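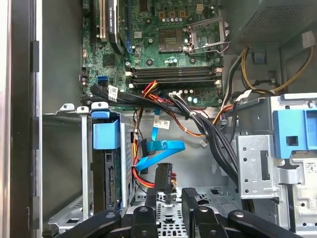
Comparing two sets of gripper fingers inside a PC case

June 2026

If you want to find out quickly what a gripper is made of, point it at the inside of an old desktop tower. Soft cables, stiff latches, thin plugs, hardly any elbow room... it's a brilliant test bench, and you can pick one up for next to nothing!

I used this routine to compare the Brodano fingers with the Prirnex ones on the same arm. You'll need the tower, both sets of fingers, the right driver for your mounting screws and a notebook.

Getting ready

Unplug the tower, take off the side panel and lay the case down so the arm can come in from over it. Leave the wiring messy. Clamp the case to the bench, then save a home pose with the fingertips well clear of the metal.

Check the wrist camera before you move anything. Both fingertips should stay in view at full open and full close, and you want enough of the motherboard behind them to steer by.

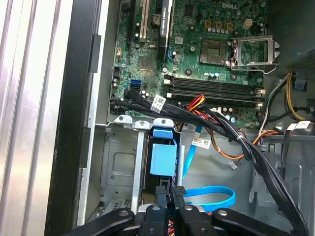 Fingers low in the Dell tower, with the looped blue SATA cable close by.

Running the test

1. Start with the blue SATA cable. Approach slowly, close at your lowest force setting and lift it a little. Bright blue is lovely to track against grey metal.

2. Move on to a small plug on a loose wire. Come at it from 3 different angles and write down which ones let you close without bumping the drive cage.

3. Try the blue drive latch. Here you'll really feel the difference between finger pads, so go gently and raise the force one step at a time.

4. Stay well away from the open CPU socket. Those gold contacts bend if you so much as look at them, so I set a no-go zone over it in the controller.

Do 6 tries per task, go home between tries, then swap fingers and repeat. Redo your tip calibration after the swap, even if the new set looks the same length.

For me the Prirnex pads won on the latch and the slimmer Brodano tips won on cables. I'm keeping both!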